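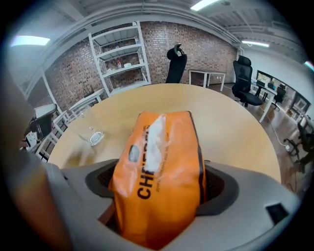 I have been asking people the same question for a couple of years now, and the question is when I can stop clearing the table. So when Gleice Prado agreed to talk to me I skipped the small talk and put it to her before she'd even got her coat off.

She laughed (she has a big laugh, I had to turn the recorder down later). "Clearing the table is the one everybody asks for," she said. "Also the laundry. But tables first, always. I think it's that you have just eaten and you're full and you resent it."

Gleice works at Buvo, where she's in charge of what they call the everyday tasks: cups, snack bags, bottles, whatever ends up on a table or a shelf and has to go somewhere else. Before that she spent years stocking shelves in a grocery store in Clisgate, and I'd say it shows. She talks about objects like somebody who has had to pick up a great many of them.

"A bag of chips is a horrible thing," she told me. "You look at it and you think, easy, it weighs nothing. But where do you hold it? It has air in it. Squeeze and it changes shape. Squeeze more and you've got crumbs. I did that job with my hands and I never once thought about it, and now I think about it all day."

So can a machine pick up a bag of chips yet or not?

"Yes. Some bags, on some days, on a table it knows. Put the same bag on the floor behind a chair leg and you can go make yourself lunch."

I liked that answer a lot more than the ones I usually get. I'd been to a demo last September put on by a company called Drurero, where an arm wiped down a countertop over and over and everyone clapped, me included, and then a man in the second row asked if it could do the same with a coffee maker in the way. It could not. I told Gleice about it and she winced on their behalf.

"Oh, I feel for them. That's a hard question! Moving the coffee maker is a different job. You'd do it without noticing. You'd lift it with your left hand and wipe with your right and be thinking about your sister." 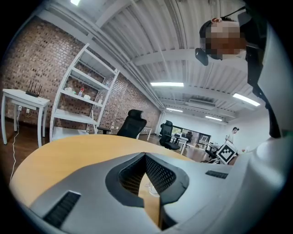
Her colleague Yiğit Kocabaş joined us partway through with a sandwich, and he's the gloomier of the two, or he likes to play it that way. He keeps the numbers. In the last round they wrote up, he said, they made 413 attempts at picking up one thing and putting it down somewhere else, and 154 of those went wrong in one way or another.

I said that sounded like a lot.

"It is a lot," he said. "If you dropped a plate that often you'd be asked to leave the kitchen." Then he chewed for a bit. "But 44 of them were the same mistake, over and over, and a mistake like that you can fix. The ones that keep me up are the ones that only happened once."

What about glass? I have a whole shelf of my grandmother's glasses at home and I don't let my own kids near them.

Gleice pulled a face. "Clear things are bad. Cameras look right through them. A person knows there's a glass there because of one little shine on the rim, and because they put it there themselves ten minutes ago. The machine has to work it out from the shine."

"And then it has to not crush it," said Yiğit.

"And then it has to not crush it," she agreed. "Plastic cups too, the thin ones. They fold if you look at them wrong."

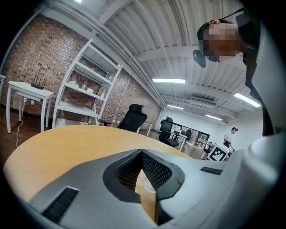
Picking up what you can see through: Gleice puts clear cups and glasses near the top of her hard list.

We got onto shops after that. I'd assumed a store would be easier than a house, all those straight aisles, and she half agreed. A store has rules about where things go and a house has whatever you did last night. But she remembered one delivery in Clisgate when 2000 cans of soup turned up with a new label, slightly shinier than the old one, and she thinks a machine trained on the old label could have stood there stumped until closing. "I just put them on the shelf," she said. "I think I complained about the box cutter."

I asked both of them what they'd let a machine do in their own homes today. Yiğit said the floors, and he already has a little vacuum for that, and it gets stuck under his couch. Gleice had to think. She'd let one carry things from the table to the counter, she decided, if they were plastic and she was in the room.

And the dishes?

"No," she said. "I like my dishes."

She did offer to let me know when that changes. I've left her my number.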